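The questions below are the ones that reach the Drostitz workshop desk most often. If yours isn't among them, ask at the desk before you try anything with a scouring pad.

## Whiteboards: frequently asked questions

**Can I borrow the big whiteboard?**

Yes. Put your name in the book by the door. The loan is for 14 days, and we have noticed that some of you count in a different base.

**How much does it cost?**

Nothing for members. Everyone else pays a deposit of £20, returned when the board is, in a shape we recognise.

**Will it fit in my car?**

No. You have a small hatchback and a great deal of optimism. Bring a van, or bring a friend and walk.

**Which pens can I use?**

Dry-wipe only. We sell Codel markers at the desk in black, and in other colours when somebody has remembered to order them. The cap should say "dry-wipe" on it. If it says "permanent", believe it.

**I used a permanent marker. What now?**

Scribble over the line with a dry-wipe pen, wait a few seconds and wipe both off together. It works more often than it deserves to. Failing that, a little surgical spirit on a soft cloth, with a window open.

**What about the spray?**

There is a bottle of Produm on the shelf above the sink. Two squirts is plenty. It is not a window cleaner, an air freshener or a cure for the fridge.

**Why do old lines still show after I've wiped?**

Ink that has sat for weeks leaves a ghost, and so does a dirty cloth. Wash the cloth. If the ghost stays put, go over it with the spray and then plain water, and dry it properly.

**Can I lean a board against the wall?**

Yes, on its long edge, with the feet of the thing well clear of the doorway. Please don't stack them face to face. The frames scratch.

**Can I work with it on the floor?**

Many people do, and their knees are their own affair. Sweep first. Grit under a frame marks the tiles and we will hear about it from the landlord.

**Is Lobo a project or a dog?**

A project. It meets in November and uses up a remarkable amount of black ink.

**Do I have to wipe the board before I bring it back?**

You do. Your shopping list, your seating plan and your thoughts on the parking should all come off. We don't insist on 100 per cent, and a faint smudge will be forgiven. Drawings are a greyer area. Anything with teeth tends to get a stay of execution, on the grounds that whoever has the cloth has grown fond of it.

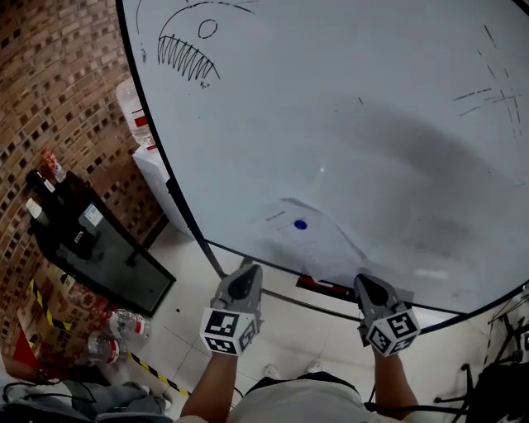 Even so, take a copy of anything you want to keep. The next borrower may have a cloth and no feelings at all.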